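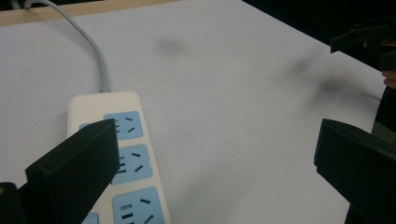

I've been telling anyone who'll listen that most desks go wrong at the plug end, and today I get to say it in a press release! I'm Driss Ramadan, I run Drostano, and from 21/03/2018 we're opening our Tidy Power workshop to anyone who has ever crawled under a table looking for a free socket. We start people off very simply, with one white power strip, light blue socket panels, grey cable running off towards the edge of the table. That's the bit everyone skips. They plug in the lamp, the laptop, the speakers and the thing that charges the other thing, and only then wonder where the strip ought to live.

The workshop takes place at Hurkent, our upstairs room behind the shop (mind the second stair, it's a bit steeper than the others). Each session runs for an evening and costs £16, tea included, and there's room for 20 people. You'll go home with a plan for your own desk, drawn by you, on paper, with a pencil. I'm quite firm about the pencil.

What we'll be doing

1. Picking the spot. Bring a rough sketch of your desk with the wall socket marked on it. We'll work out where the strip should sit so you can reach it without lying on the floor, and so the cable can leave the table in one easy curve and not get pinched behind a drawer. Rooms with one socket behind the wardrobe are very welcome, I love those.

2. Getting to know the strip. You'd be amazed how many people have owned one for years and never had a proper look at it. Where's the switch? Is there a light, and can you see it from your chair? The one on our table has a small square blue button up near the cable end and a tiny red light beside it, and I like that arrangement very much because your eye goes straight to it. If yours has its light at the far end, turn the whole strip round before you fix anything down.
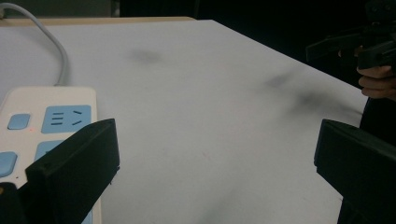 3. Sorting the plugs. Big chunky adaptors go at one end, slim plugs at the other, and whatever you unplug most often goes nearest your hand. We'll label both ends of every cable. Hugo Sepúlveda, who runs this part of the evening, uses plain paper tape and a black pen, and his handwriting is a good deal better than mine.

4. Trying it out on a board. Before anything gets stuck, clipped or screwed at home, we lay it out on a big pale board on top of the wooden table and move it about. Straight, sideways, on the diagonal, whatever your desk needs. It's much nicer to change your mind at this stage!
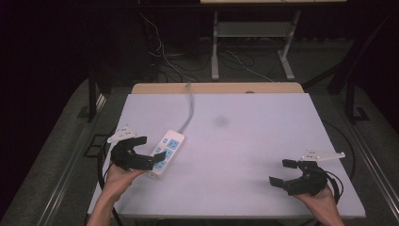
5. Taking it home. Hugo and I will go over your drawing with you, and you can email us a photo of the finished desk if you get stuck later on. We do answer, though usually after lunch.

Dates and booking

The first run goes on until July, one evening a week, starting at 7pm. Book at the Drostano counter or give us a ring in shop hours. If you'd like to come as an office group, we can take up to nine of you together on a separate afternoon, so please ask for Hugo.

Press are welcome to sit in on any session. Just let me know beforehand so I can put out another chair.

Contact: Driss Ramadan, Drostano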